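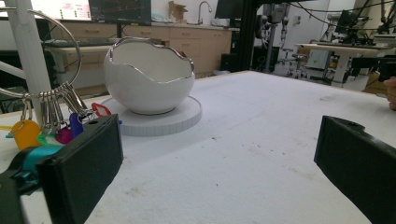 Fig. 1. White ceramic bowl with an eggshell shape and a silver edge along the rim.

Week 7: Glazes and why they fit (or don't)

Okay, so last time we got as far as drying and I promised we'd talk about glaze. A glaze is a thin coat of glass stuck to a clay body. Keep that in your head and most of this chapter makes sense.

You need three things: silica to make the glass, a flux to get it melting at a heat your kiln can reach, and alumina so it doesn't run off the pot and onto my shelves. Matte and glossy can come from the same bucket, by the way! Cooling speed matters a lot, and I'll bring the test tiles Vega Barroso fired for us in February so you can handle them.

Now, fit. Clay and glaze both shrink as they cool. If the glaze shrinks more than the clay, it gets stretched and you see crazing (that net of fine cracks). If it shrinks less, it gets squeezed, and a bit of squeeze is good, but too much and flakes pop off the rims. That one is called shivering, and I don't want to see it on anything you plan to eat from.

Metallic edges, as in Fig. 1, are usually a separate topic, and we'll get to lusters in week 14. Read the Urquijo handout first, it's short.

For next class:
Read pages 70 to the end of the chapter in Arancibia.
Bring one bisque piece you don't mind ruining.
Write down your clay body and its firing range. If you bought the Jindolberg stoneware, the range is on the bag.

Violeta Arancibia is visiting for the second hour, so come with questions about her book (she likes the awkward ones).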